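Gatunthorpe Technical College
Laboratory Skills, Unit 2: Measuring and Moving Small Volumes
Course handout, revised 2025-11-02

Read this before the practical. Bring it with you, as the tables for your results are in the separate workbook and refer back to the section numbers used below.

2.1 What the unit covers

By the end of the session you should be able to choose a suitable tool for a given volume, set and use a micropipette, and leave the bench in a state the next group can work at. The check weighing at the end counts towards your practical mark. The written questions do not.

2.2 Choosing the tool

A beaker is for holding and pouring. The printed marks on its side are a guide to how full it is and should never be quoted as a measurement in your results.

A plastic transfer pipette (bulb and stem in one piece) is for moving liquid when the exact amount does not matter, such as topping up a tube or adding a few drops of dye. Squeeze the bulb before the stem goes into the liquid, then let go slowly. Squeezing it under the surface blows bubbles and stirs up anything that has settled.

A micropipette is for amounts you intend to write down. It works by air displacement: the plunger moves a piston, and the liquid only ever enters the disposable tip. If liquid gets up into the shaft, stop and report it. Do not try to dry it out yourself.

2.3 Storing pipettes at the bench

Micropipettes hang upright on the stand whenever they are not in your hand. A pipette laid flat with liquid in the tip can let that liquid run back into the barrel, and one left near the edge of the bench will sooner or later be knocked off. Take the used tip off before you hang it up. Transfer pipettes go in the clear rack with the bulb end up.
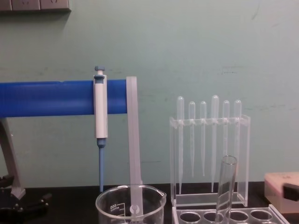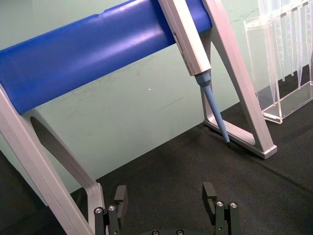 2.4 Setting the volume

Check the range of your pipette first. The ones used in this unit do not go below 10 microlitres for marked work, whatever the dial allows.

Turn the dial slowly. If you are coming down from a higher volume, stop at the figure you want. If you are going up, pass it by a third of a turn and come back down to it. Never force the dial beyond the end of its range – the Vasto course pipettes are expensive to recalibrate and we have no spares this term.

2.5 Drawing up and dispensing

1. Fit a new tip with a firm push. Do not hammer it on.
2. Press the plunger to the first stop and hold it there.
3. Put the end of the tip just under the surface, keeping the pipette upright.
4. Let the plunger rise slowly. Wait a second before lifting out.
5. Touch the tip to the inside wall of the receiving tube, press to the first stop, pause, then press to the second stop.
6. Keep the plunger down while you take the tip out of the tube.
7. Eject the tip into the waste pot.

Practise with water until you can do this without looking at your thumb.

2.6 Check weighing

Put a dry weighing boat on the Retska balance and zero it. Dispense the same set volume of water 8 times into the boat and write down the reading after each one. Work out the mean and the spread. A steady drift upwards or downwards usually means the plunger is being released at a different speed each time. One odd value on its own is more often a loose tip.

Record every reading, including the bad ones. Results with values missing will be handed back.

2.7 Clearing up

Empty beakers into the sink unless the sheet says otherwise. Rinse glass test tubes twice and stand them in the draining rack. Transfer pipettes that have been used go in the bin – only clean ones go back in the clear rack. Set every micropipette to the top of its range before you leave it on the stand.

Further reading: Restrepo workbook, chapter 2, and the August safety sheet.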